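Stop Replacing Gripper Fingers on a Calendar

Most shops that run hand-held grippers for cloth work change the finger pads on a fixed date. Ours did until November. I think the practice is wrong, and that the time spent on it should go to checking alignment instead.

The case for the calendar is simple. Pads wear, worn pads slip, and a slipped fold spoils a recording. A fixed date needs no judgment. When Seung-woo Myung set up our first pair of Prandel units he wrote a monthly pad change into the service sheet, and for a new tool with no history it was a fair place to start.

The trouble is what the log shows after a few months of use. We have 2296 folding runs on one pair, and 337 of them carry a note for a slip or a missed pinch. Eun-ji Do sorted the notes by cause. Pad wear accounted for six. Nearly all the rest traced to the jaw: a finger sitting out of parallel, a loose pivot screw, or a trigger that no longer closed through its full travel. A new pad on a crooked finger grips at one corner and lets go like the old one did.

Pad changes also introduce faults. The Carari adhesive pads we buy vary in thickness from one pack to the next, and the closed position has to be zeroed again after every swap. People skip that step when a session is waiting. Several of our worst weeks began the morning after a scheduled change.

What to check instead

Close the jaw on a strip of printer paper and pull. The drag should be the same at the tip and at the heel. If it is not, loosen the finger, square it and tighten it again before touching the pad. Then work the trigger through 100 cycles and repeat the paper test. A pivot screw that is going to back out will usually have started by then.

Do this with both hands of the pair. An error that is harmless on one gripper matters when the two hold a piece of cloth between them, one at each end, and any difference in grip shows up as a skewed fold. Mark each jaw as well as each body, so that a finger moved during repair can be traced.

The last test belongs on fabric. Use a soft folded cloth on a made bed, since a hard bench hides a jaw that sits too high.

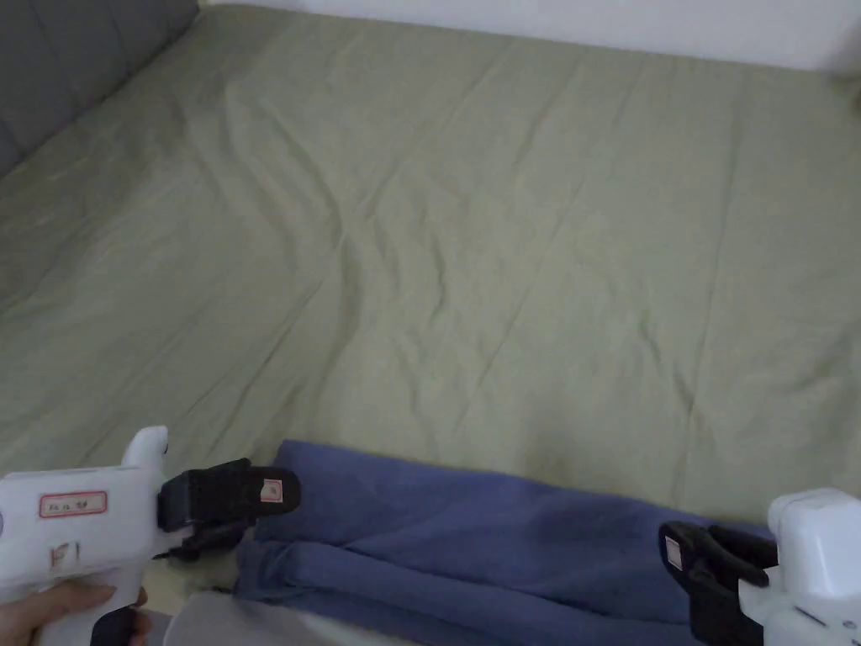

The cost argument

The objection I hear most is labor. The paper test takes longer than peeling off a pad, and it takes someone who can feel the difference in drag. Both points are true. I would still rather train two people to do it than keep a drawer of pads and a log full of slips. Pads should be changed when the paper test fails on a finger known to be square, and left alone otherwise.

Heo, who supplies our spare jaws, still ships a pad calendar in every box. We file it.

Related items
Trigger travel and the Sirell return spring
Labeling spare jaws
Reading a slip log
Zeroing the closed position after a repair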